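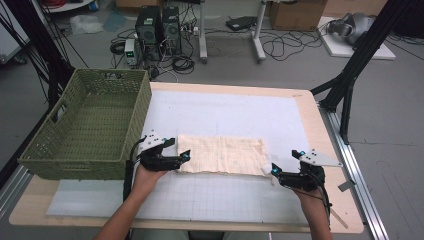

Dana Whitcroft
Equipment Editor

The Grendamano is a pair of hand-held grippers for recording demonstrations, sold by Somon as a kit with two grippers, two cables, a hub, a printed grid board and a license for the recording software, Lalulora. We had a kit on loan for most of February and used it on towels and small cloths, plus one bad afternoon on drawstring bags.

Readers who already run a two-arm cell will know the choice here. You can teach a job by driving the arms themselves, or you can hold the same kind of jaws in your own hands, do the job, and fit the arms to the recording later. Somon sells only for the second approach. The jaws on the hand-held units match the ones on Somon's arm-mounted gripper, and the company says a recording made with one can be played to the other with no conversion. We don't have the arm-mounted version here, so this item covers the recording side only.

Setup took one morning. Each gripper plugs into the hub by its own cable, and the hub goes to the computer. The white plate on top of each gripper has to be screwed down tight before you calibrate. We left one screw a half turn short and had to throw out the first session, and the manual does mention this, on the last page of the setup chapter, where we hadn't got to yet. Calibration itself is short. You set both grippers on the marks on the board, press the button in Lalulora, lift them, cross them over, and set them down again. If the hub loses power you have to do it all again.

The jaws open to 80 millimeters. That is plenty for cloth and fine for most small packaging. It is too narrow for a full stack of folded bath towels, and we ended up moving those two at a time.

Each gripper weighs 554 grams without the cable. That sounds light on paper. With one in each hand and your elbows off the table, it gets tiring, and people here started asking to swap out after half an hour. The grip is shaped for a medium hand. Those of us with small hands had to reach for the trigger, and the squeeze got sloppy late in the day. Somon lists a smaller grip as an extra, but it was out of stock when we asked.

For cloth work the jaws are good. They close flat and let go cleanly, and thin fabric doesn't get caught in the hinge. Picking up a single layer from a flat surface takes practice. You come in low, nearly flat to the board, and close slowly. If you come in from above you push the edge away from you. After a day of this most of us could take a cloth by its two short ends on the first try. Thick terry is easier to pick up but harder to fold straight, and the second fold tends to drift toward whichever hand is stronger.

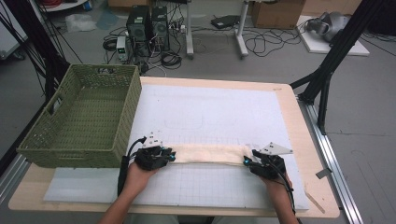
The cables are the weak point. They are long enough, but they leave the grippers at the bottom and want to swing in front of your wrists. We tried clips on the table edge, then a loose strap at the forearm, and the strap was better. A wireless unit would solve this and add a battery to a tool that is heavy enough already. Somon told us there are no plans for one at present.

Lalulora is plain and does what it should. You name the task, set the start and end poses if you want them, and press record. There is a foot pedal option, and we would call it required, because reaching for a keyboard with a gripper in your hand is a good way to knock things over. The pedal is not in the kit. Playback shows both jaw paths over the camera view and lets you trim the ends. You can tag a recording as good, bad or unsure, and sort by tag later. We missed having a way to undo a trim. Once you save, the cut part is gone.

The license in the kit covers 100 hours of recording. After that you buy more by the block. The counter runs only while you are recording and stops for playback and trimming, so the hours last longer than we expected. On our busiest Tuesday we worked a full day and used less than three of them. Bad takes do count, though, even the ones you delete right away.

The grid board deserves a mention. It is white with faint gray lines, big enough to cover most of our table, and it wipes clean. The lines are useful for putting the cloth back where it started each time. It does slide on a smooth tabletop, so put something under it or tape down the corners.

Support was decent. We wrote in twice. The question about the hub power was answered the same day with a fix that worked (use the supplied adapter, not the USB port). The question about the drawstring bags took a week, and the answer was that the jaws are not meant for cord. Fair enough, but the product page says "soft goods of all kinds" and it should be changed.

Somon sells the kit outright by quote, and Rothe rents it at 400 dollars a week with shipping both ways. Rothe also includes the foot pedal, which makes the rental the more complete package. A shop that wants to find out whether its folding or sorting work can be recorded at all should rent first and get two people trained on it in the first couple of days. If you plan to record every week, ask Somon for the purchase price and ask about the smaller grip before you sign.

We have asked Rothe for an arm-mounted unit to go with the recordings we made. They have one out with another customer until spring.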